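Nazareno Cirillo and Ornella Benedetti – April 2021

4. Why people hate a dark countertop

The 48 households in Urkville who agreed to talk to us about their kitchens had strong views on the color of their counters. Owners of pale ones wiped up after meals. Owners of dark ones wiped whenever the sun came out, and several broke off the interview to do it. We put this down to the highlight. A soft patch of light on a dark surface (Figure 3) leaves every crumb near it with nowhere to hide.

Figure 3. Pale highlight on a dark gray surface, computer rendering.
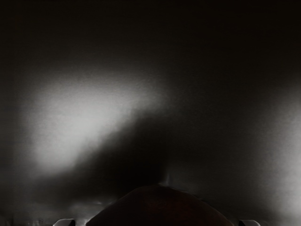 Cabral, the one showroom in town, sells dark tops under spotlights and employs a man with a cloth. Buyers remembered the shine very well. The man with the cloth came up in 6 of the interviews, usually with some bitterness.

We had expected gloss to matter less than color. Our Korkonell respondents, 14 in all, disagreed at length, and one wrote to us afterward to disagree further. A glossy dark top was "like living with a pond." 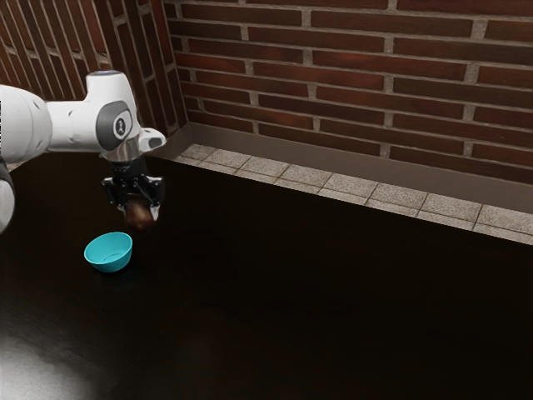 Page last changed: 25 Oct 2021

Matte finishes drew fewer complaints about crumbs and more about grease – a trade most owners said they would make again. The Bimden survey, with its 400 postal replies, asked only whether people were satisfied with their kitchens, and nearly all of them were. We did not repeat that question.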